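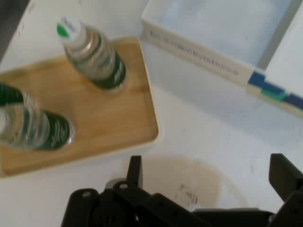
Water and Tissue Station: Frequently Asked Questions

These answers are for everybody who uses or fills the water table at Savmont, and also for the Velleck rooms upstairs. If your question is not answered, please write to the front desk at Imel.

What belongs on the table?

The wooden tray, the clear acrylic box, one box of tissues and the water. Please do not leave cups, keys or mail there. The table is small and it becomes messy very quickly.

Where do I put the full bottles when they arrive?

First on the tray, standing up. The tray has a raised edge, so it can be carried with two hands from the storage room without a bottle sliding off. After that you move bottles from the tray into the acrylic box. The cartons go flat into the blue recycling bin behind door 11.

Which part of the box is for water, and which is for tissues?

The rear part is for water and the front part is for tissues. Sometimes a person turns the box around, and then visitors must reach over the bottles to take a tissue. Please turn it back if you notice this.

How should I put a bottle in?

Hold it by the body and keep it upright, with the cap on top. Lower it until the base is near the bottom, and only then let go. A bottle which is dropped from the top of the box can crack the acrylic, and we have already replaced one box this year.

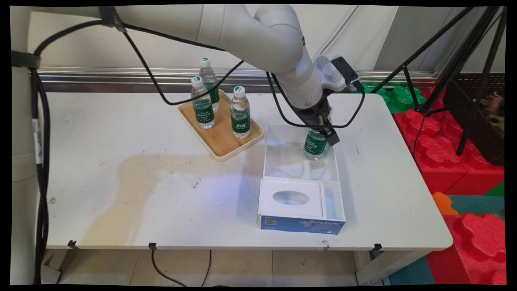 Start at one end of the compartment and work to the other end. If a bottle leans, take it out and put it in again. Do not push it down by the cap.

Must the labels face forward?

It looks nicer, but it is not a rule. Visitors at the Ostrowski open day said they liked it, so we do it for events.

Can I lay the bottles on their side to fit more?

No, please. They roll, and the ones on the bottom are difficult to take out. Bottles that do not fit can wait on the tray.

Which tissues fit in the front part?

Any ordinary box with the opening on top. Cube boxes are too tall and they hide the water. Remove the paper flap from the opening before you put the box in, and pull the first tissue a little bit out.

How often is the station filled?

Every morning before 9:00, and again at 2:00 in the afternoon when there is an event. We order 91 bottles for a normal month. In December we order less.

How do I clean the acrylic box?

Use lukewarm water, a drop of dish soap and a soft cloth. Do not use window spray or the rough side of a sponge, they make the plastic cloudy. Dry it well in the corners.

The white table has marks that do not come off. What should I do?

Wipe it with a damp cloth and leave it like this. The surface is old and strong cleaners take the colour away. New spills should be wiped the same day, especially tea.

May I take a bottle to my desk?

Yes, one for each person. If you need water for a meeting, ask the front desk at extension 21 and we will prepare a separate tray for you.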